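The bug that went round the Flullow regatta

I was in seat 7 of a dragon boat when I first felt it, that prickly heat behind the eyes you get before a fever. I put it down to sun. By the time we'd paddled back to the dock I couldn't feel my hands properly, and by teatime I was on the floor of a motel bathroom in Flullow with my cheek against the tiles, thinking how lovely and cool they were.

If you've never been, the Flullow regatta is the big one for club paddlers like me. It runs every September, it draws 4000 people to a town that has one decent bakery, and everyone shares everything. Water bottles, tents, sunscreen, the same sad row of portable loos. I love it! I've gone most years since I took up the sport, and I'd never brought home anything worse than blisters.

This time our whole boat went down. Then the crew we'd shared a marquee with, then the crew next to them (lovely people, they'd lent us a drum). The group chat turned into a roll call of symptoms, most of which I won't repeat in a magazine you might be reading over lunch.
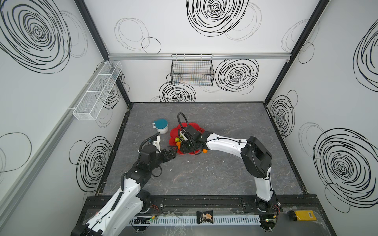
A red plate of fruit, with a lime along for the ride.

What bothered me, once I could sit up, was how quickly everybody had a theory. It was the river. It was the chicken wraps. It was a team that had flown in from overseas already coughing, and you can guess how nasty that one got online. One fellow was certain the council had dumped something upstream and he had a map with arrows on it. I read every word, because I was in bed and had nothing else on.

So I did what I do for a living and started ringing people. The regional health office had sent out a survey and 519 paddlers filled it in, me included. Of those, 104 said they'd been crook within three days of racing. That sounds like a lot, and it felt like a lot from the bathroom floor, but the woman on the phone was very patient about explaining the trouble with it. People who get sick fill in surveys. People who had a nice weekend and went back to work mostly delete them.

She also told me that very few of us had given a sample. I certainly hadn't. I'd had a fizzy drink and a nap. Without samples there's not much a lab can compare, and the lab they use, over in Mondano, was working from a handful that had come in late.

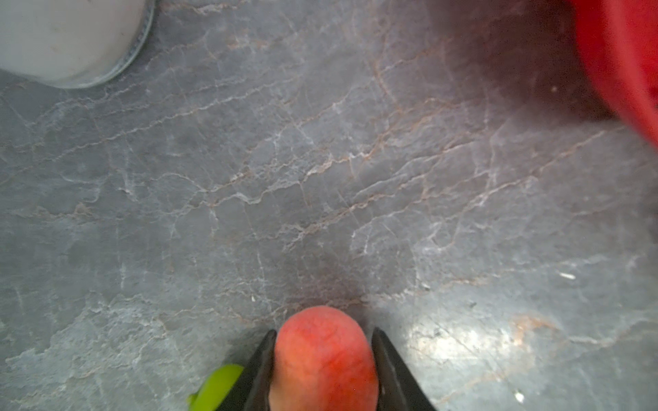
Red-orange fruit on a marble-patterned counter.

I asked whether the river had been tested. It had, the morning before racing, by a contractor called Veltex, and the result was inside the limit for boating. Was it tested again afterwards? No, because the contract only covered the one. Would it have helped? She thought so. I've since asked the organisers if they'll pay for a second test next year and they've said they're looking at the budget, so I'll keep ringing.

The best conversation I had was with a retired nurse from the Chuang club, who'd kept a notebook. She'd written down who in her crew got sick and when, what they ate, and whether they'd gone in the water. Two of her sickest had never left the shore. Her drummer capsized, swallowed half the river and felt terrific. It doesn't prove a thing and she was the first to say so, but it made me a good deal less sure about the water, which I'd been privately blaming for weeks.

The final report called it a gastro outbreak of undetermined source, probably spread person to person. I read that line a few times. I'd wanted a culprit, I suppose, someone to write a stern letter to. The fellow with the map is still going and has added more arrows.

I'm signed up again for next September. I've bought my own bottle with my name on it in permanent marker, and our crew has agreed on soap and a proper tap at the marquee. I've also packed two sample jars, which my husband finds revolting.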